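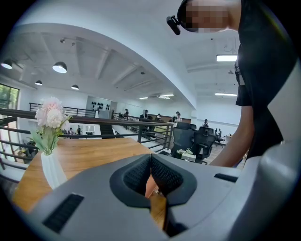 Re: [heswood-sewers] lining for the Turnora skirt??

On this list in May, someone wrote:
> Has anyone lined the Turnora? Pattern says optional but my wool is
> scratchy and it grabs my tights. Do I cut the lining the same as the
> skirt or take the pleats out? Also how much do I buy. The envelope
> only gives yardage for the outer.

Yes, lined mine last winter. Quick answer, have to leave at 3.

Don't pleat the lining, way too bulky at the waist. Fold the pleats out of the tissue below the yoke and cut from that, but leave a little ease at center back or you wont be able to sit down. Hem it an inch shorter than the skirt.

Bemberg if you can get it – Farahani had it on the roll, shade 923, a sort of dull plum. Almost 2 yards did me, I'm tall. Size 78 needle was not a thing they had so I used a 70, fine.

Attach at the waist BEFORE the facing goes on. I did it after and had to unpick teh whole lot. Zipper side by hand, 30 minutes maybe.

Can bring mine to the Nirnar sew-in if you want to look inside. Which view are you making, the one with pockets? Pockets change things a bit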